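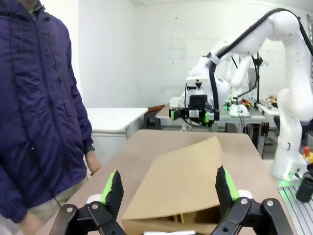
A cardboard box is the cheapest thing in any office, and Tarcísio Dantas thinks it deserves more respect. He has packed parcels for twenty-six years, the last of them at Sostodano in Prultby, where up to 941 boxes leave in one month.

His first rule is to close the empty box once and press the top with both hands. If the lid moves, the cardboard is tired — choose another.

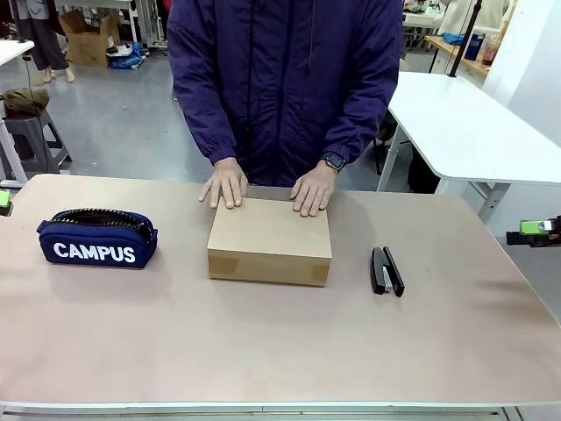 "People fill first and think after," he told me. He keeps his tools in a pencil case and takes out only what he needs. Tape goes over the corners, never in a hurry.

Old boxes he folds flat and keeps for the next order. In March he had 62 of them behind the door, and he could tell me the size of each one.

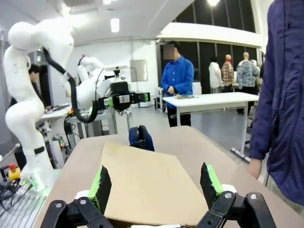

Flat cardboard on the worktable, with a dark blue fabric item behind it.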